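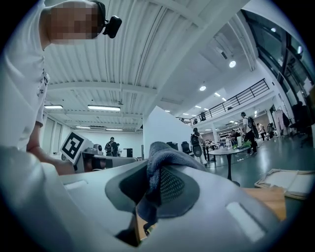
Wajid Zaidi v. Havgate School District was argued in the court of appeals this morning. I read the briefs and listened to the audio. Short thread.

The facts are not in dispute. Wajid was a senior at Havgate High. In September he handed out a two-page flyer at lunch criticizing the district's new phone search policy. The assistant principal took the flyers and gave him a 10-day suspension.

The district says he broke the rule on "unapproved printed material." That rule requires a student to turn in anything he wants to hand out 9 school days ahead of time. It doesn't say who reviews it or what the standard is.

The trial judge ruled for the district. Her view was that the rule covers all flyers, whatever they say, so it's a reasonable limit on time and place.

Umut Coşkun argued for the student. He spent most of his time on Tinker, the 1969 armband case. Under Tinker a school needs to show a real disruption, or good grounds to expect one. The record has one cafeteria monitor saying lunch was "louder than usual."

The district's lawyer got a hard question early: could a student hand out a birthday invitation without waiting 9 days? She said yes, in practice. The next question was where the rule says that. It doesn't.

That exchange matters. If staff decide which papers need approval, it's difficult to call the rule neutral.

There's also a mootness issue. Wajid has graduated, so he can't get an order changing the policy for himself. He still has a claim for damages, and he wants the suspension off his record. I think that keeps the case alive.

The panel could rule only on the suspension and leave the policy alone. Two of the three judges asked about doing it that way.

No deadline for a decision. This court usually takes a few months. I'll post the opinion when it's out.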